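Drain hose backs up when the washer empties

Posted in Laundry and Plumbing, 5 October 2020

The standpipe overflows near the end of every drain cycle. Pipe is 1.5 inch, trap cleared in April. Spin speed is 800 rpm. Is the pipe too narrow or is there a clog further down?

Abhishek Saxena

Probably both. A 1.5 inch standpipe is marginal for a newer pump. Run a drain-only cycle and time it. If the overflow starts after 12 seconds or more, the restriction is downstream of the trap. Snake it past the first elbow before you replace anything.

sodville_61

Same thing at my place. Bought a new hose, no change.

Prekmont

Measure the discharge. Hang the hose over a basin, start the drain, stop it before the basin fills, then compare the volume with what the pipe accepts.

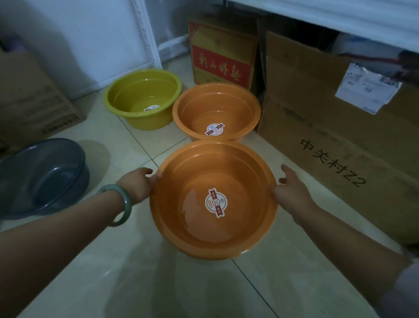
Related threads

Standpipe height for front loaders
Trap gurgles after draining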